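Another simulated kitchen, another big number

I have been reading the Vemetti write-up on and off since Monday and I still can't decide whether I'm being unfair to it. The short version: a manipulation policy was trained entirely in simulation, on kitchens that a program lays out at random, and the authors say it then copes with kitchens it has never met. The headline figure is 100 per cent on their easiest split. I have a rule about 100 per cent, and the rule is that I go and read the appendix.

The method first. A generator called Stuso picks a counter, a wall, a light and a handful of objects, drops them in, and renders the result. The policy gets camera views and joint angles and has to carry out a short instruction. Every so often the whole kitchen is thrown away and replaced. The claim is that after enough of this the policy stops caring what the worktop is made of or what happens to be standing behind the thing it wants, and I find that perfectly believable as far as it goes. People have been randomising textures for years and it does help.

What bothers me is what counts as variety. The paper talks about clutter a great deal, and so I spent an evening going through the sample renders that come with the release, trying to work out how hard these layouts would be for something that had learned a few lazy shortcuts.
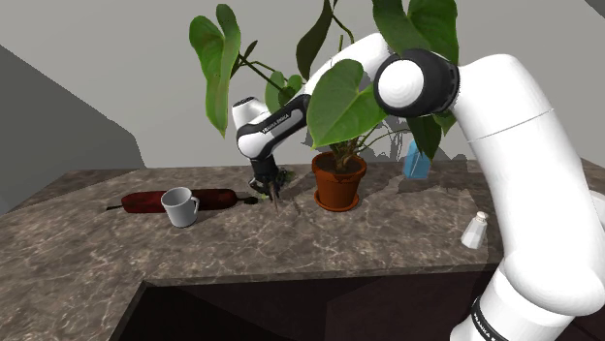

Sample render: Franka arm, marble worktop, houseplant in the way of everything.

I rather like this one, I'll admit. The plant is a proper nuisance. Its leaves go across the forearm and hang in front of the spray bottle, and if you were writing a segmentation routine by hand it would ruin your week. The mug sits in front of the rolling pin, so you see red on either side of it. The bottle is translucent and the salt shaker is glass, both of them the sort of thing depth sensors hate. Whoever set up the sampling has thought about vision.

But vision is only half the job. Look at how much clear marble there is between the mug, the pot and the shaker. For most of these objects a gripper coming straight down would have room to spare. The occlusion is hard and the contact is easy, and a success rate that lumps the two together tells me very little about either. I'd have liked one table with objects touching, leaning or stacked, and I couldn't find one.

And then there are the leaves. A real houseplant bends when an arm pushes through it, catches on things, drags its pot along the worktop. The write-up doesn't say whether foliage is rigid, soft or simply ignored by the collision checker. Those bits of green beside the fingers in the render had me searching the text for an answer, and I came away without one. If the arm can pass through a plant for free, then the plant is wallpaper, and the word "clutter" is doing more work than it should.

Now the numbers. The easy split is that 100 per cent, over 30 trials. The harder one, with unseen objects in unseen rooms, comes in at 26 out of 30, still very good. The real-robot section is where I started muttering. It reports 16 trials, all in one lab kitchen at Dalholm, with no breakdown by object and no account of how a failed grasp was scored if the second attempt came off. You can't get from there to "transfers zero-shot to real homes", which is the phrase in the abstract. One lab kitchen is one kitchen.

To be fair to them, they do release the generator and the seeds, which plenty of groups don't, and the comparison with the older Szczepańska baseline looks honest: same camera placement, same instruction wording, same time limit. The gap between the two methods in simulation is wide enough that I doubt it's luck. I think the randomised layouts probably do buy something. I just don't know how much of it survives a wet worktop or a drawer that sticks.

I've got Stuso building on my own machine (it wanted an older compiler, naturally) and in June I mean to squash the spacing parameter until the objects are shoulder to shoulder, then rerun the released checkpoint on the same seeds. If anyone has already done this, please send me the numbers and save me the electricity. I'd also like to hear from anyone who has found the collision settings for the plants, as I've looked in both config folders and the only thing listed under foliage is the texture path.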